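I keep getting asked whether robots can do ordinary chores yet, the kind you'd hand to a new hire or a teenager. I've worked on the floor at a repair and resale shop in Kerkow for 9 years and I have an opinion, so I'm going to put it in a few posts.

Short version: they can do pieces of a chore. Getting through the whole chore without a person stepping in is rare.

Take a dishwasher. Picking up a plate is fine now, I've watched that many times. Then there's a fork stuck to the plate, or a lid upside down full of water, and the whole thing stops while somebody sorts it out.

Laundry is worse. Towels fold okay. A fitted sheet, no. I can't do those well either so I don't hold that one against them.

In a shop you'd think it would be easier. Flat floor, good light, same table every day. And it is easier, until you get to cables.

Anything with wires coming off it is hard. Computer power supplies are a good case. The unit is a plain metal box and a gripper can hold it. The wires go wherever they want. Pull one and you might get three.

Delia Cozma runs intake at Hindmont and sees a lot more of these than I do. Last August they had 3640 used power supplies come through. She told me the testing is quick and the untangling is what eats the day.

A good person on her crew does roughly 900 a week, sorting, coiling and boxing. She'd be glad to have a machine do a third of that if it could run overnight without anyone there.

Someone will say just tie the wires first. Sure. Who ties them? That's the chore. If a person has already tied every bundle and stood every unit up in a row, the hard part is done.

Cornel Ene asked under my last thread about hands with fingers versus a simple two-jaw clamp. For boxes I'd take the clamp. For cables I'd want fingers, and I'd want to see them hold the carton still with one hand while the other one works.

Cartons are their own problem, by the way. Used ones have soft walls and torn tops. You squeeze too hard and the side folds in. People adjust for that without thinking about it.

So my answer for now is no for the house, and partly for the shop. Ask me again in 2 years. If one can empty a box of tangled power supplies onto a bench and leave every wire coiled, I'll change my answer.
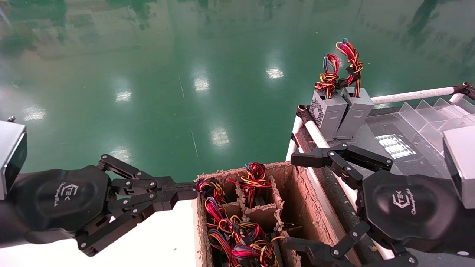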